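Grola on your car screen: frequently asked questions

I get the same handful of emails every week, so I'm putting my answers in one place. 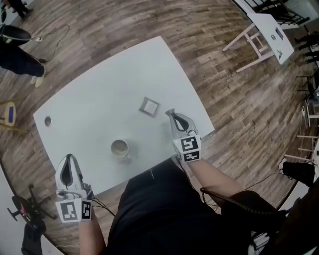

What does the app do, again?
It reads your messages aloud while you drive and lets you reply by voice. It also picks up your podcast where you left it. I wanted bigger buttons and fewer of them, and that's pretty much how the whole thing started!

Does it work without a cable?
Yes, if your car supports a wireless connection. If yours drops out a lot (mine did, all through March), plug in the cable once, let the phone pair again, then unplug.

Why can't I scroll through all my playlists?
The list stops at 300 while the car is moving. Park and you'll get the rest. I know, Kevin Rafferty has 1,438 of them and has written to me twice.

Can two phones share one car?
Sure, up to 2. Whoever connects first gets the screen, and you can swap from the little phone icon at the top.

How long do you keep my voice replies?
I don't keep them at all. Your settings backup stays on the server for 730 days after you last open the app, then it's deleted.

Is there a version in Italian or Korean?
Both! Graziella Longo did the Italian and Man-sik Chae did the Korean, and they've been very patient with my last-minute button names. Spanish is next, Heriberto Nava is halfway through it.

The map went dark in the middle of the day. Help?
Go to Display, then Theme, and switch from Auto to Light. Some cars report their headlights as on all the time and the app believes them.

How do I reach you?
Use the contact form. I answer on Thursday evenings, mostly.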